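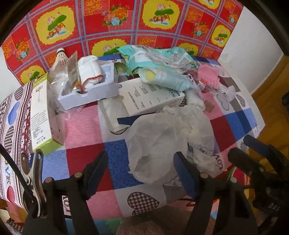 Arboleda Tidy-Up Project – progress report to the Jirel Community Fund
May 4, 2026

Hi all, and thanks again for the grant! The club has been flat out since the last report, so I'll try to keep this in some sort of order.

The short version is that we're on track for the Bralisden student challenge in September and we still have money in the tin. The challenge asks each team to teach an arm to clear household mess off a soft surface and sort it into tubs. We picked the "packaging and odds and ends" category because the students reckoned it would be easy. It isn't, and they've stopped saying so.

Most of this term has gone into collecting demonstrations with the hand-held grippers. A student picks something up, moves it, lets go, and the recording goes into the training set. We set ourselves a target of 600 recordings for the first half of the project and we're 47 short, which I'm pretty happy with given we lost a week to exams. The Year 10s have turned out to be the most patient operators (a surprise to me) and they've started labelling their own clips as well.

Plastic bags are the big topic at the moment. Boxes and cartons were fine from the beginning, but a bag changes shape every time you touch it, and in early trials our software kept aiming for the middle of the bag and closing on a fold of nothing much. The students now grab it low, pinch a good bunch and lift slowly – that seems to give the software a much clearer idea of what a proper hold looks like.

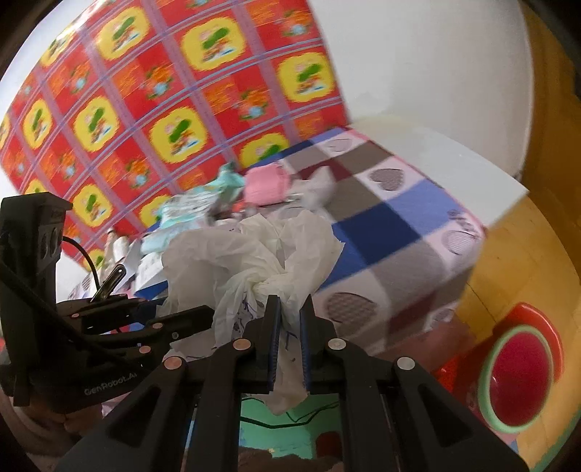 Bag practice: a crumpled white plastic bag held between the blue grip pads, over the checkered blanket.

We also had a long argument about patterned fabrics. Half the group wanted everything on a plain grey sheet, and the other half said no real home looks like that. We went with busy patterns for now and we'll do a smaller plain set later so we can compare the two properly.

On the money side, we've bought 36 replacement grip pads and a second storage drive. The pads wear faster than I'd budgeted for, so I'd like to move a bit across from the travel line if you're okay with that. Sesine, our labelling tool, is still costing us nothing under the school licence.

Still to do before the next report:
Finish the missing recordings
Film the plain-sheet set
Run the first full practice round on the Bralisden rules
Get 4 more students signed off to operate on their own

You're all very welcome to drop in on a club afternoon. Just send me an email first so I can sort out the visitor sign-in and find you a chair.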